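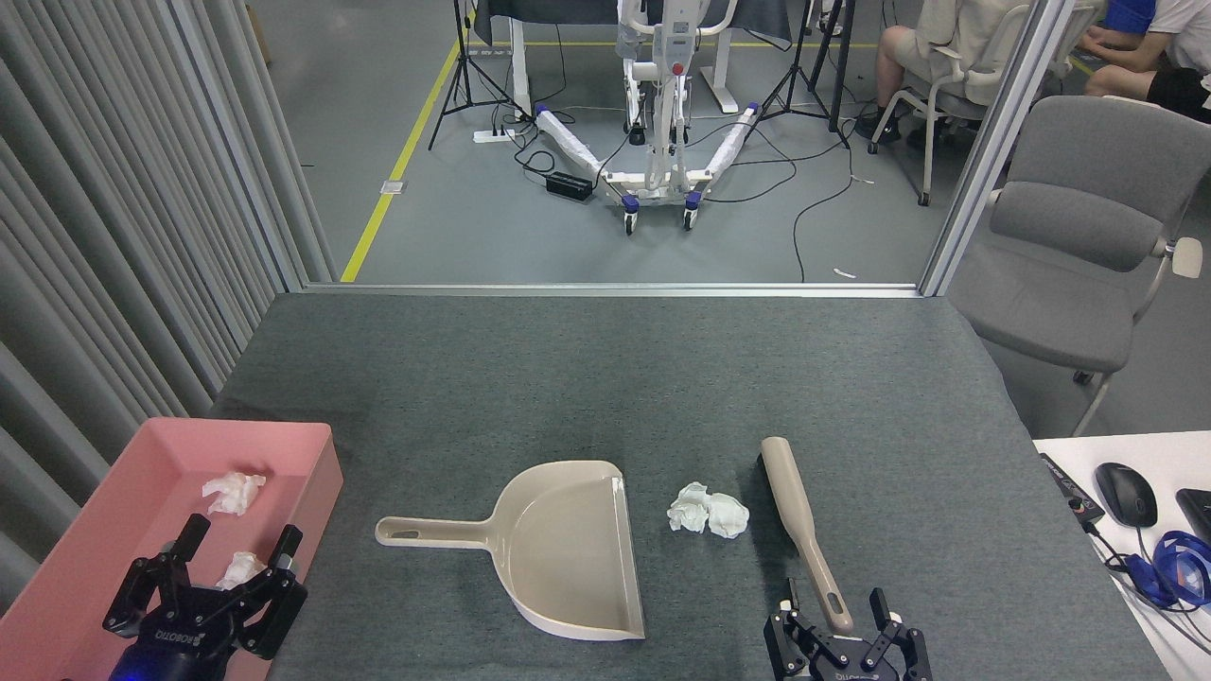

A word about the spring clean

It's that time again, and I'm very pleased to say that the big clean of the hall will be in March this year, a little earlier than usual so that we're well clear of the Ayala dance festival (and the glitter that comes with it!). We start at ten in the morning and with a fair wind we'll be sitting down to soup by one.

Leidy Usuga is looking after the kitchen and would love two more pairs of hands for the cupboards, which haven't been properly emptied in a long while. Wilson Grajales has kindly offered to bring his long ladder for the high windows, and Maribel Tello will be sorting the lost property, so if you left a cardigan, a casserole dish or a child's left wellington with us over the winter, do come and claim it before it all goes to the charity shop on Cedus Lane.

Please bring rubber gloves and an old towel or two if you can spare them. We have plenty of buckets. The floor will be waxed last of all, so the table tennis club is asked to stay off it until the following morning, please, however tempting it looks.

While I'm on the subject of the hall, thank you to everybody who came to the quiz in January. We raised £372, almost £200 of it from the raffle, and the money will go towards new curtains for the stage. Cristian Inga has fabric samples to show anyone who's interested, four in all, and I have a soft spot for the dark red, though I'm told it shows the dust.

Names for the soup to Leidy, please, so she knows how many onions to buy.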